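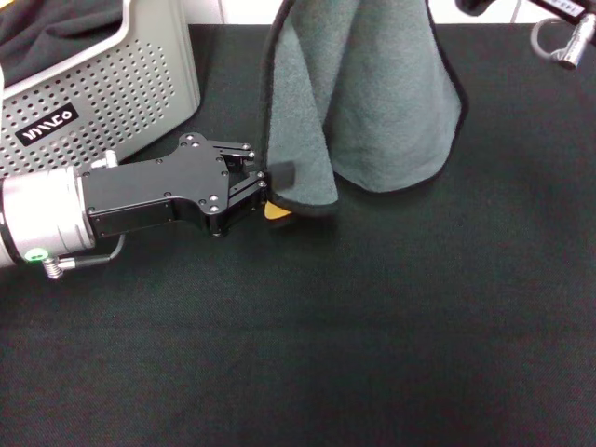 Gripper meets towel on the black cloth, with the second arm just showing at top right.

I've had the Skikum hand-guiding kit on the bench since March and I'm still finding excuses to use it! You take hold of a small handle, move it the way you'd like the arm to move, and the arm follows. No code, no fiddling with joint angles — you do the job and it keeps a recording.

Towels have been my main test, as they flop about and never hang the same way twice. With my old joystick set I'd get a decent corner grab after a lot of muttering. With the Skikum I had 49 good recordings by teatime, and Rahel Stöckli, who had never driven an arm before, was managing it inside 15 minutes (she's now better than me, annoyingly).

Grumbles? The handle's trigger is stiff, so closing the fingers gently on thin fabric takes practice. The lead is too short if you like to stand back. And the Fakotow software names every file with a number, so good luck finding take 105 again without notes.

I'd still buy it again tomorrow. Next up for me is pillowcases, if I can get the trigger loosened a bit first.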